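Bags, bags, bags: what the arms have been up to since the last newsletter

Hello again from the back bench! It has been a busy December at Mabaso, and I promised a few of you at the Gultimville meetup that I'd write up the bag task properly, so I'm doing it now with a mug of tea going cold next to me.

For anyone who skipped the last issue, we're collecting examples of soft things being handled. We did cups and boxes all spring (they went fine, nothing to report, boxes are boxes) and then Johannes Zulu said we should go straight for the worst thing in the cupboard. That turned out to be a plastic bag. A bag has a new shape every time you touch it, and the model we train on top of all this, which we call Nukarier, had seen next to none of them. It would reach for where a bag ought to be and close on air.

So we drive the arms by hand, one person at the controls, and record everything the wrist cameras and joints give us. Each run through the task is one example. We have 949 of them saved now, and I did a good chunk of those myself, so forgive me if I talk about green plastic for the rest of this page.

The bag we picked is shiny, a bit see-through and covered in print. I love it for this! The creases throw little white highlights all over, the lettering bends out of shape with every fold, and from the wrist camera a good pinch can fill most of the view with nothing but bag.
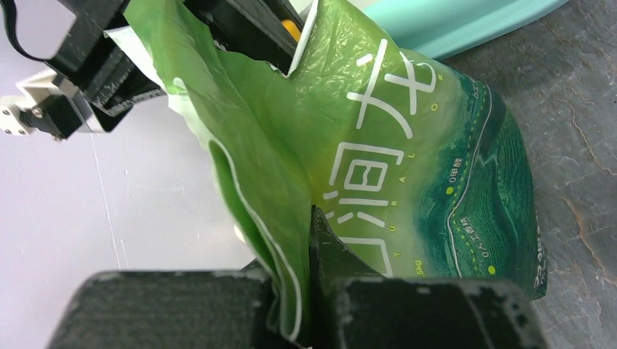 What counts as a keeper

We argued over this for ages. My first batch was very tidy, because I'd gotten good at the controls and was showing off a little, and the model trained on it was terrible at anything untidy. If the bag slipped, it had no idea what to do next. So the rule now is that a fumble stays in, as long as the person driving fixes it and gets to the end. We only throw out a run if the recording drops or the driver gives up halfway.

We also changed how we start. The bag gets moved and re-crumpled before every run, and the stuff near it gets swapped too. Sometimes there are greens on the counter, sometimes it's the teal litter tray with the pellets in it. The tray has been great value, I have to say. Its rim gets right in the way, so you have to think about where the plastic is going to bunch up, and you get a lot of examples with the bag squashed against something hard. 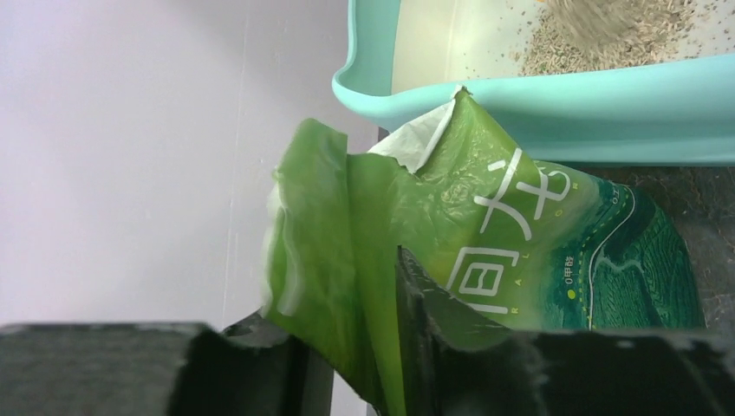 Hauke Gerlach wrote in after the last issue to say I'm too soft on the fumbles. His view is that if we keep every slip, the model learns to slip, and he would like to see them marked so they can be left out of training when we want. He also thinks we should slow down the drivers, me especially, and he asked whether anyone checks the notes we type in after each run.

Fair points, Hauke! Marking them is a good idea and we've started, though going back through the old ones is slow work. As for the notes, Johannes reads them all, and he has sent two of mine back for being rude about the bag. Slowing down I'm less sure of. When I crawl, the motions come out jerky, with lots of tiny stops, and the model copies the stops too. I'd sooner drive at a comfortable pace and rest more. Three short sessions a day beats one long one by a mile, at least for my shoulders.

The part I find most useful to record is the approach, before the fingers close. You get the open gripper with the bag lying in the gap and you can see which bits of print and which folds are on show. We used to trim that part to save disk space. We don't now, and the Hurura folder has swollen to match (sorry to whoever pays for storage). 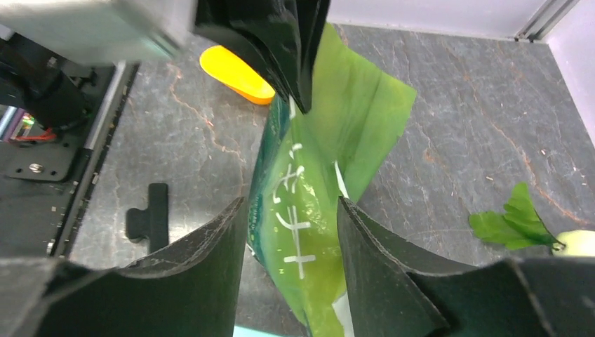
Bag on the marble, fingers open.

Next up is paper bags, then the thin produce kind, which I'm dreading. If you've got a stash of crinkly packaging at home, bring it along, the louder the better. And if you fancy a turn at the controls, mornings before ten are usually free, and it takes most people two tries to stop steering the wrong way.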